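Trollirley workshop notebook
September 18, 2020

Long entry today, so get yourself a coffee. Hiwot asked me to write down where we stand on the box office tracker before I forget why we did things the way we did, and she's right, I do forget.

The idea is still the simple one. We take the opening weekend of a film, the number of screens, and whatever the chatter was beforehand, and we try to say how steep the second weekend drop will be. Jadura is our test title, mostly because it's an odd little fantasy sequel and I'm fond of it (I saw it twice, once with my sister, who slept). It opened on 1218 screens and was down to 900 by its second weekend, and our sheet had treated both weekends as if the screen count never moved! So the drop looked far worse than it was. Per screen it held up rather nicely.
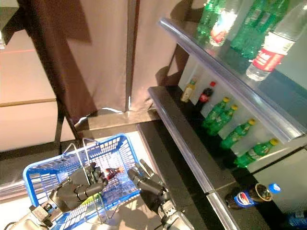 Adelmo Bellini had warned me about this back in July and I nodded along and did nothing, so consider this my apology in writing, Adelmo. The screen column now feeds the per-screen figure for each weekend separately. I reran the whole list, all 194 titles, and most of them barely budged, but the small releases moved a good deal, and nearly always in the kinder direction.

Then there's the sequel question, which I keep coming back to. We have six proper series in the list with three or more films each, and I'd love to say something clever about third films losing their audience, but six is a thin bunch and two of them changed lead actors halfway through. Hiwot thinks we should leave the series flag in and simply not lean on it. I went back and forth over lunch and I think she's got it right.
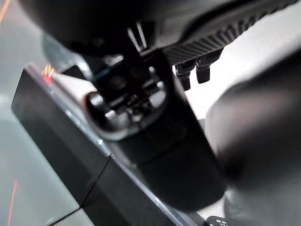

Caputo is the one that still bothers me. It's down in our sheet as a wide release, but the first weekend was really previews in a handful of cities, and the wide opening came after. The formula sees a film that grew enormously and gets terribly excited. I've pulled it out for now and put a note in the margin. If anyone finds a second title like it, please tell me, because then we need a proper rule and I'd sooner write it once.
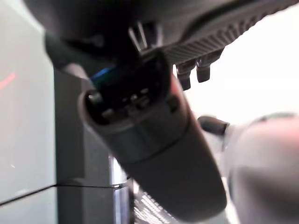
Close view, dark gray finger with the bit of blue at its upper end.

Cendcombe went better. Predicted drop and real drop were close enough that I checked the cells twice to be sure I hadn't pasted the answer into the question (I've done that before, ask anyone).

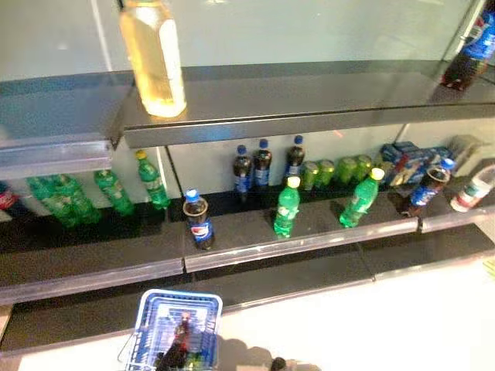
Drinks shelves, with a golden yellow bottle and a cola on the upper right shelf.

To do next: split previews from opening weekends, ask Adelmo for his older screen counts, and rename the tabs so a person other than me can find things. Hiwot has the current copy of the sheet. Please don't sort it by title until I've fixed the lookup in the last column.

Trollirley | Contact | © 2020 | Back to top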